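Solène Chauvin has spent four years writing planning software for robot arms, first at a university lab and since May at Ditside, where she leads a team working on household objects. Her planner is called Lerari.

"People ask about speed," she says. "I care more about what happens when the model of the object is a bit wrong."

Lids and doors are the usual trouble. A drawer moves in a straight line and a hinge makes an arc, but a roll-top follows a curved track, and the planner has to guess where that track goes from the outside.

"Our first version assumed a hinge every time," she says. "It would pull outwards, the force would climb and the controller would stop at its limit. Fair enough, but you've learned very little."

Lerari now keeps several guesses going at once. It makes a small test motion, compares the force reading with each guess and drops the ones that don't fit. The early release needed 80 trials to settle on a new object. The current one needs 13.

Perception is still the weak part. Tinted plastic and shiny handles upset the depth readings, so her colleague Stojan Dumitrescu wrote a filter that marks glare as unknown space.

"Before that, the planner treated a reflection as a hole," Chauvin says. "It would happily route a finger through it."

She would like to release the filter separately – the code is tidy enough, she says, but the documentation is not. 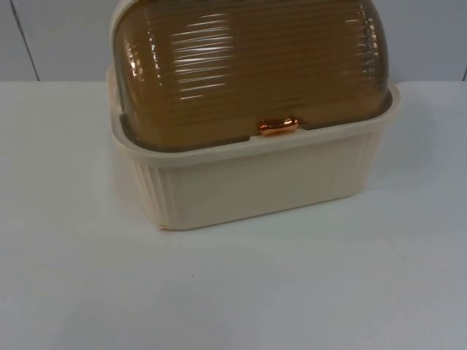
"I've written 60 pages and half of them describe settings we've since removed," she says. "I'll get to it after the next release."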